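Category: Club News / Scale Modelling

Palumbo modellers to rebuild harbour diorama in 1/35 scale

The Palumbo Scale Modellers have started work on a new version of their harbour diorama, a layout that has been shown in one form or another at most of the club's open days. The rebuild will be in 1/35 scale and is due to go on display in December.

The original was built in 1/72 and had become difficult to repair. Several of the buildings were made from cardstock that had warped over the years, and the resin used for the water had yellowed along the quay. Members voted at the last general meeting to retire it and begin again in the larger scale.

The new layout shows a small working port with a slipway, a fuel shed, a row of net lofts and a timber jetty. It will be built on four baseboards that bolt together and can be carried through a standard doorway. When joined, the boards make a display a little over two metres long. The old one needed a trailer.

The club has set a materials budget of 2000 dollars. Most of that will go on baseboard timber, casting resin, paint and a lighting kit. The rest has been put aside for figures and vehicles, although members have been asked to offer anything suitable from their own stash before the club buys new kits.

Bavov Hobbies, on the main street, has agreed to give the club a discount of 20 per cent on paints and adhesives for the length of the build. The shop will also take orders for stripwood in bulk, which should bring down the cost of the jetty.

The jetty is the largest single piece of scratchbuilding in the project. It calls for 83 piles, each cut to length, tapered at the foot and stained before it is fixed to the board. Planking will be laid over the top in sections that lift out for cleaning. The club's test section used ordinary craft sticks and skewers from the supermarket for the piles, and the finish was judged good enough to carry on with the same materials for the whole length.

Weathering on the test piece was done with thinned grey and brown washes, followed by a dark green band at the tide line. A second coat of the green was needed in places where the wood grain had soaked it up. The club has written down the colour mixes so that members working at home can match them.
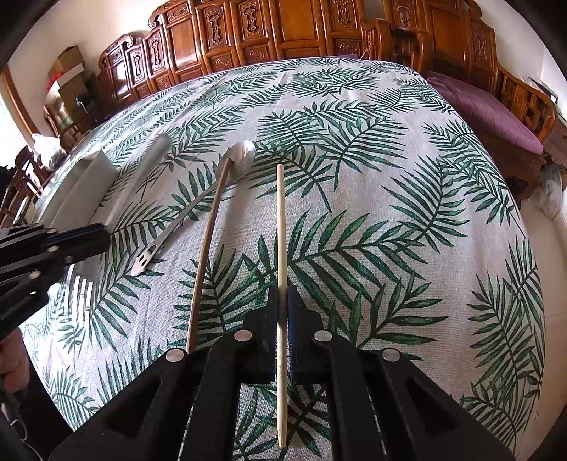

How the work is being shared

Each of the four boards has been given to a separate group. The slipway and fuel shed are being built at the clubrooms, where the larger tools are kept. The net lofts and the jetty are being made in pieces at members' homes and will be brought together in the spring for a first trial fit.

A drawing pack has been printed for each group. It includes plans for all the buildings at full model size, so walls and roofs can be cut straight from the sheet without measuring. Anyone using a photocopier to make spare sheets is asked to check the scale bar on the copy against a steel ruler. One set of early copies came out slightly small, and a lean-to had to be cut again.

Doors, windows and corrugated iron will follow a common pattern across the layout. The club has bought a set of window masters from Jinley Castings and made rubber moulds from them, and members can collect cast frames from the parts cabinet on club nights. The moulds stay at the clubrooms. Anyone who wants to learn resin casting can put their name on the sheet by the door.

The lighting will be low voltage and run from a single supply under the second board. Plugs between the boards are keyed so they can't be joined the wrong way around. Wiring is to be finished before any scenery goes down, as the old diorama had to have part of its street lifted to fix a broken joint.

Water left until last

The harbour itself will be poured once all four boards have been joined and levelled. The club tried three products on offcuts over the summer and settled on a slow-curing clear resin, tinted in the first layers and left clear on top. It will be poured in thin coats with at least a full day between each one. Ripples and wash around the boats will be added in acrylic gel.

Removable plastic strips will be set at the board joins before pouring, to leave a clean edge when the sections are separated. The joins will still be visible up close. Two of them have been placed where moored boats will cover most of the line.

Boats for the harbour will include a 1/35 workboat converted from an old kit hull and two dinghies carved from balsa. A trawler had been planned, but at this scale it would have taken up most of the basin and the idea was dropped.

Display in December

The finished layout will be shown at the Prostetti Hall model show, where the club has booked a double table near the stage. The hall can fit up to 70 exhibits, and tables along the side walls are still available to individual modellers and to clubs from outside the district. Entry forms are at the counter at Bavov Hobbies.

The old 1/72 diorama won't be shown again as a complete piece. Its vehicles and figures have been returned to the members who built them, and the lighthouse is being kept for the glass case at the clubrooms. The baseboards will be stripped and used for practice pours.

Club nights continue as usual while the build is on, with the back tables kept free for members working on their own kits. Doors open at 7 pm. New members are welcome and don't need to take part in the diorama.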